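Why do we wash our hands?

Germs are living things too small to see. You would need a microscope that makes things look 400 times bigger to spot many of them. Most do no harm, but a few can give you a cold or a tummy ache.

Germs spread when we touch things. A door handle picks them up from one hand and passes them to the next.

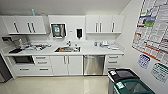

A kitchenette with paper towels on the wall.

Soap has two ends. One end likes water and the other likes grease. It grabs the oily dirt that germs stick to – then the water rinses it all away.

Rub the backs of your hands and your thumbs too. Dry them well, as germs move more easily on damp skin.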